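**Kadbridge, February 12, 2025** - Nestora has opened a training program in which operators guide a two-armed robot by remote control through stacking tasks with coloured cubes.
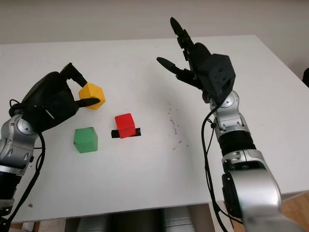
Each operator completes 2 supervised shifts before recording demonstrations independently. The centre has logged 3,344 demonstrations since November, of which 563 were set aside for review.
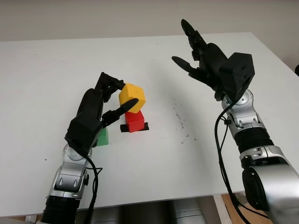

Troleo, the program's software partner, will assess the recordings - including those under review - over the next 4 months.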